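Guides > Home Arm Setup > Section 3: House Rules Before the First Run

Print this page | E-mail this page

Section 3. House rules for kitchen jobs

Okay, you've got Galtora installed and your robot loads in the simulator. Please don't skip ahead to the fun part yet! I rushed through this bit in January and spent a whole weekend redoing my limits file (my own fault, I'd read the page and ignored it).

1. Open the Limits tab and set the top arm speed to 300 mm per second. For anything with a door or a rack, drop it to 155.
2. Set the grip force cap to 30 newtons. I know it feels low. Leave it.
3. Map the stop command to a key you can hit without looking, then press it a few times while the arm is moving.
4. Save the file under a new name, so the factory limits stay as they were.

Note: Kullidis arms read their limits only at startup, so restart after saving.
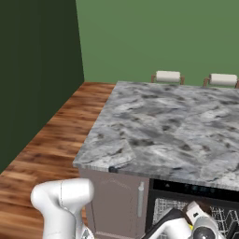

My rule for appliances is one opening, one arm. Pick which arm does the reaching and park the other before you start, and write both down in the run log, even when you're only simulating. With a dishwasher like this one, the door is open and the gripper is right in front of the wire rack, and those thin tines are just the sort of thing a finger can hook. So I add a pause point there, check the path, and only then let it go on in.

5. Add a keep-out zone along the countertop edge and another over any cabinet handle nearby.
6. Run the job 3 times with no changes. If you touch a setting, start the count over.

Caution: a clean run in the simulator doesn't clear you for the real kitchen. Keep people and pets out of reach of both arms on the first live run, and keep your hand on the stop.

Comments

Hauwa Garba: Does the 155 limit apply to drawers too?

Lornley: I use it for drawers, yes. Fridge door as well.

Nava: Step 6 took me all evening but I found a bad waypoint, so thanks!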